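4.3 Checking the grip

Do this section after the fingers are on and the wrist camera is talking to your computer. If the camera is not talking to your computer, go back to 4.2, where it is also not talking to your computer, but with instructions.

1. Clear a patch of floor next to the Werport frame. You want enough room to swing an elbow without taking the legs with it.

2. Set the jaw travel to 30 in the Drurel settings page and press Save. Press it again. The first press is mostly ceremonial.

3. Pick a test object that is smooth, upright and not precious. My wine glass period was short.

4. Open the jaws fully, bring them in level, and close until both sides touch. Stop there. Squeezing harder will not make a crooked finger straight.

5. Look at the camera view before you lift anything. The object should fill a good part of the picture, with the fingers showing along the bottom.
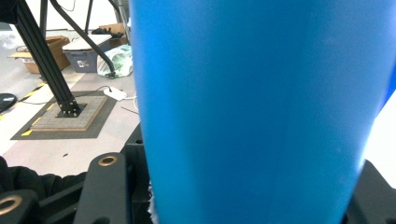

Adelino Lobo

The big blue thing is the test object, held upright and very close to the lens, with a brass bushing visible in the finger at lower left. If your view shows no fingers at all, the camera bracket is tilted too far up. Loosen its screws, nudge it down and repeat step 5.

6. Lift slowly and hold for five seconds. Watch for slipping or a slow turn to one side. A slow turn usually means the finger pads are not parallel – see 3.6.

7. Put the object down, open the jaws, and do the whole thing twice more. Write down the jaw reading each time. The readings should agree to within 2. Mine did so on the second evening, in March, after I found the loose grub screw.

Note: Run cables along the back of the mat and tape them down. I have stepped on the Flamgate hub often enough to know its outline by foot.

Caution: Keep sleeves, cords and hair away from the jaws while they close. They do not know the difference between your cuff and a test object, and they will hold either one with equal pride.

Caution: Do not oil the bushings. Wipe them with a dry cloth. The Fonseca pads pick up oil from anywhere nearby, and after that they grip about as well as soap.

When all three lifts hold, go on to 4.4 and set the closing speed.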